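4. 연구 방법 및 결과

4.1 자료

분석 대상은 Prudosier 지역 리그 한 시즌에서 발생한 스로인이다. 리그는 10개 팀으로 구성되며, 모든 팀이 홈과 원정에서 서로 한 차례씩 맞붙는다. 경기 영상은 각 구단이 중앙 스탠드에서 단일 시점으로 촬영한 것을 제공받았다. 공의 위치가 화면에서 확인되지 않는 장면, 던지기 위반으로 상대에게 스로인이 넘어간 장면, 부상 치료 후 상대에게 공을 돌려주기 위한 스로인은 제외하였다. 최종 표본은 954회이다.

Turcotte의 홈경기장은 터치라인과 광고판 사이의 간격이 좁아 도움닫기 거리가 제한된다. 이 구장에서 나온 스로인을 별도 범주로 둘지 검토하였으나, 원정팀도 동일한 조건에서 던졌다는 점과 표본이 지나치게 세분되는 문제를 고려하여 본 분석에는 그대로 포함하였다. 구장 효과는 4.4절의 강건성 검토에서 임의효과로 처리한다.

4.2 변수의 정의

종속변수는 소유권 유지 여부이다. 던진 선수의 손에서 공이 떠난 뒤 같은 팀이 공을 통제한 상태로 3초 이상 지속하면 유지로, 그 전에 상대가 공을 통제하거나 공이 경기장 밖으로 나가면 상실로 코딩하였다. 반칙으로 경기가 중단된 경우에는 이어지는 프리킥의 소유 팀을 기준으로 하였다. 공중볼 경합 이후 어느 팀도 통제하지 못한 상태가 이어지면 최초로 두 번 연속 접촉한 팀을 통제 팀으로 간주하였다.

독립변수는 던지기 방향, 던지기 거리, 준비 시간, 수신 선수에 대한 압박, 구역이다. 방향은 전방, 측방, 후방으로 구분하며 던진 위치에서 터치라인에 수직인 선을 기준으로 삼는다. 거리는 던진 지점에서 첫 접촉 지점까지의 직선거리로, 10m를 경계로 짧은 스로인과 긴 스로인을 나누었다. 경계값은 예비 분석에서 첫 접촉이 발로 이루어지는 비율이 뚜렷하게 감소하는 지점에 맞춘 것이다. 준비 시간은 공이 라인을 완전히 넘은 시점부터 손을 떠난 시점까지로 정의하였다.

압박은 첫 접촉 시점에 수신 선수와 가장 가까운 상대 선수가 팔을 뻗어 닿을 수 있는 거리에 있는지로 판정하였다. 연속형 거리 측정이 바람직하나, 단일 시점 영상에서는 원근 왜곡 때문에 반대편 터치라인 부근의 오차가 커진다. 따라서 이분형 변수를 채택하였다. 구역은 던지는 팀의 공격 방향을 기준으로 수비 진영, 중앙, 공격 진영의 세 구간으로 나눈다.

4.3 코딩 절차와 신뢰도

코딩에는 경기 영상 태깅 도구 Stastach를 사용하였다. Annick Petrenko와 Jocelyn Friesen이 각각 독립적으로 전체 표본의 방향, 구역, 압박을 입력하였고, 거리와 준비 시간은 도구의 좌표 및 시간 기록에서 산출하였다. 코딩 전 두 코더는 분석 대상에 포함되지 않은 이전 시즌의 경기로 훈련을 실시하였으며, 이 과정에서 후방과 측방의 경계에 관한 판정 규칙을 수정하였다. 수정 전 규칙은 수신 선수의 최종 위치를 기준으로 했기 때문에, 움직이면서 받는 경우에 판정이 일관되지 않았다.

코더 간 일치도는 방향과 구역에서 높고 압박에서 상대적으로 낮았다. 불일치의 상당 부분은 수신 선수가 상대를 등지고 받는 장면에 집중되었다. 두 선수의 실루엣이 겹쳐 간격을 판단하기 어려운 유형이다. 불일치 사례는 두 코더가 영상을 함께 재검토하여 합의하였고, 합의에 이르지 못한 사례는 압박이 있는 것으로 처리하였다. 이 처리 방식은 압박의 효과를 과소 추정할 가능성이 있다. 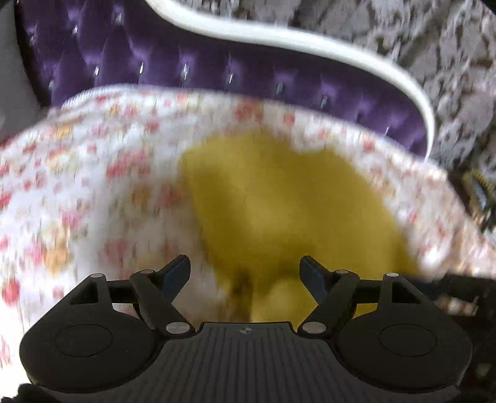
압박이 없는 선수를 향한 스로인은 거리와 관계없이 소유권 유지에 유리한가?

짧은 스로인에서는 유리하지만 긴 스로인에서는 그 이점이 크게 줄어든다. 긴 스로인은 첫 접촉이 머리나 가슴으로 이루어지는 비중이 높고, 공이 떠 있는 동안 상대가 두 번째 접촉 지점으로 이동할 시간이 확보된다. 그 결과 첫 접촉 시점에 압박이 없었더라도 3초 기준을 충족하지 못하는 사례가 많다.

4.4 분석 모형과 결과

소유권 유지 여부에 대해 혼합효과 로지스틱 회귀를 적용하였다. 고정효과는 방향, 거리 범주, 준비 시간, 압박, 구역이며, 거리와 압박의 상호작용항을 추가하였다. 임의효과로는 던지는 팀과 경기를 두었다. 준비 시간은 분포가 오른쪽으로 길게 치우쳐 로그 변환하였다. 경기 종료 직전의 시간 지연을 통제하기 위해 득점 차와 잔여 시간의 상호작용을 공변량에 포함하였다.

방향의 효과가 가장 컸다. 후방 스로인은 전방 스로인보다 유지 확률이 높았으며, 이 차이는 세 구역 모두에서 관찰되었다. 다만 수비 진영에서의 후방 스로인은 빈도가 낮고, 주로 골키퍼나 중앙 수비수가 받을 공간이 확보된 경우에 선택되었으므로 선택 편향을 배제할 수 없다. 측방 스로인의 추정치는 두 방향의 중간에 위치하였으나, 신뢰구간이 넓어 후방과의 차이를 단정하기 어렵다.

준비 시간의 주효과는 음의 방향이었다. 공이 라인을 넘은 뒤 빠르게 던진 경우 상대의 수비 배치가 완료되지 않아 유지 확률이 높았다. 그러나 압박을 모형에 투입하면 이 효과는 상당 부분 소멸한다. 준비 시간은 압박을 매개로 소유권에 작용하는 것으로 해석하는 편이 타당하다. 선행 연구에서 준비 시간의 독립적 효과로 보고된 값의 일부는 압박 변수의 누락에 기인했을 수 있다.

팀 간 분산은 경기 간 분산보다 컸다. Clemwood는 짧은 후방 스로인의 비중이 리그에서 가장 높았고, 고정효과를 통제한 후에도 팀 임의효과가 양의 값을 유지하였다. 해당 팀의 스로인에서는 던진 선수가 곧바로 경기장 안으로 들어와 되돌려 받는 형태가 반복적으로 나타난다. 본 연구의 변수 체계는 던진 선수의 후속 움직임을 포착하지 않으므로, 잔여 효과를 이 형태에 귀속시키는 것은 가설 수준에 머문다.

강건성 검토를 위해 구장을 임의효과로 추가하고, 압박 불일치 사례를 제외한 표본에서 모형을 다시 추정하였다. 계수의 부호는 모두 유지되었다. 압박의 계수는 절댓값이 소폭 증가하였고, 이는 4.3절에서 언급한 과소 추정의 방향과 부합한다. Turcotte 홈경기를 제외한 추정에서도 거리와 압박의 상호작용은 유지되었다. 통제 기준 시간을 늘린 추정에서는 전반적인 유지율이 낮아졌으나 방향별 순위에는 변동이 없었다.

그림 1. 노란색 천과 꽃무늬 시트.

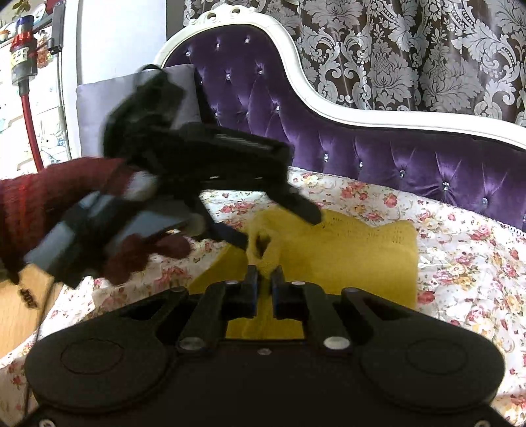 4.5 제한점

첫째, 표본이 단일 리그의 한 시즌에 국한된다. 인조잔디 구장의 비율과 경기장 폭이 다른 리그에서는 긴 스로인의 첫 접촉 이후 공의 거동이 달라질 수 있다. 둘째, 공을 갖지 않은 선수들의 위치 정보가 없다. 수신 가능한 동료의 수와 간격은 던지는 선수의 선택을 규정하는 조건이지만, 단일 시점 영상에서는 화면 밖의 선수를 복원할 수 없었다. 이로 인해 관찰된 방향 효과에는 선택의 결과와 선택 조건의 차이가 혼재되어 있다.

셋째, 소유권 유지라는 종속변수는 스로인의 가치를 부분적으로만 반영한다. 공격 진영의 긴 스로인은 소유권을 잃을 위험을 감수하고 득점 기회를 얻으려는 시도이며, 상실로 코딩된 장면 가운데 일부는 직후의 재탈취를 거쳐 슈팅으로 이어졌다. 후속 분석에서는 첫 통제 이후의 전개를 포함하는 기대 득점 변화량을 종속변수로 검토할 예정이다. 이 경우 공격 진영과 나머지 구역의 모형을 분리하여 추정할 필요가 있다.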